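Swapping the head camera, second try

April 16, 2020

I've had the Mumov camera on the headband since January and I was mostly fine with it. The lens is narrow, though, and my hands kept dropping out of view whenever I worked close to my body. So I ordered the Judodik, which is wider and 15 grams heavier, and spent the last while running both through the same chores.

The controller is the same Balaskas board as before. It took the new camera after one firmware update, but I had to redo the calibration twice. The first time I had the marker size typed in wrong. My own fault.

I recorded 23 clips with each camera. The Judodik gave me 2274 usable frames from the first batch, and the hand tracker lost the left hand in 154 of them. With the Mumov it was a lot worse, mostly when I reached for something low. Wiping and moving the whiteboard was the job that showed it best, with both arms out and the hands far apart.
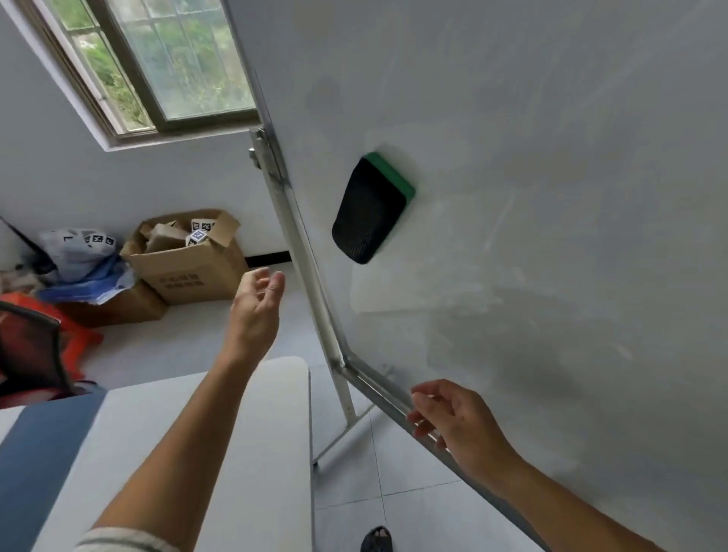

The wide lens bends straight lines near the corners, and the tracker doesn't seem to care. I do care about the weight. After more than 15 minutes the headband slides forward and I have to stop and push it back.

Next I want to feed these clips to the Isemdale arm and see if its two-finger gripper can hold an eraser without dropping it. The stock pads are slick, so I've ordered a softer pair. Until they get here the Judodik stays on the headband and the Mumov goes back in the drawer - I may still use it for bench work.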